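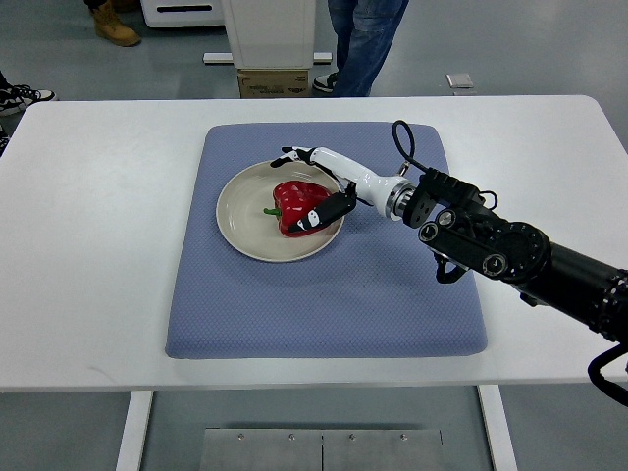
## Capsicum storage trial, July — working notes

Entered at 16:30. Bench 7, Cedevthorpe post-harvest workshop. Notes kept by Ardalan Arabzadeh.

The second consignment from the Barkmont growers was received this morning and transferred to the cool room without delay. Fruit was graded on arrival. Cartons with split bases were set aside and are not to be entered in the trial register until the supplier has been informed in writing.

### Fruit and treatments

- Cultivar: Jirnetti, red, full colour at harvest.
- Gross weight of the consignment: 624 kg.
- Storage period: 14 days, with firmness readings at day 7 and at close.
- Store temperature: 7 °C for all treatments.
- Treatments: unlined carton, perforated liner, sealed liner.

Colleagues will recall that the first run was compromised by condensation within the sealed liners. The liners for the present run were left open in the cool room until pulp temperature had fallen to the set point, and were closed only then. The time of closing has been written on each carton in grease pencil.

### Weighing

The 1000 g check weight was used before and after each session. A slight drift was recorded in the afternoon, and the balance was levelled and tared again. Readings taken between the two checks are marked in the register and should be treated with caution — they have not been deleted. Any fruit with a damaged stem is to be weighed separately, as moisture loss through the calyx end was the principal source of variation last season.
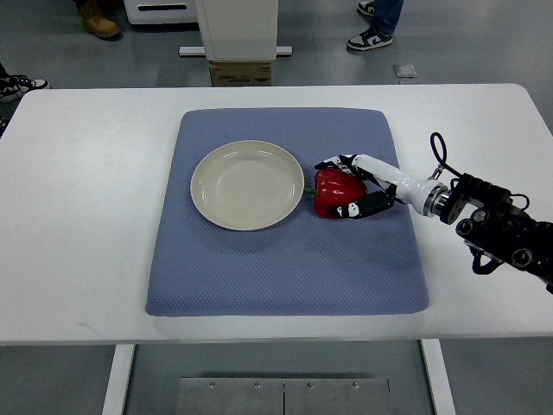 Skin gloss is to be scored under the overhead lights only, with the blinds closed. Two assessors scored the same fruit differently last season, and the discrepancy was traced to window light in the late afternoon. The Bahrami scale is retained for continuity with earlier records, although its middle grades remain poorly defined and a revised wording would be welcome.

### Matters outstanding

- The humidity logger in the rear of the cool room reads higher than its neighbour. Exchange their positions and compare overnight.
- The penetrometer tip requires cleaning before the day 7 readings.
- Barkmont has asked whether green fruit could be included in a later run. No undertaking has been given.
- Spare liners are now kept on the lower shelf, behind the carton stock.

The cool room door was found ajar at 15:10 and closed. Its effect on the store temperature has yet to be read from the loggers; the trace will be attached to this entry once downloaded.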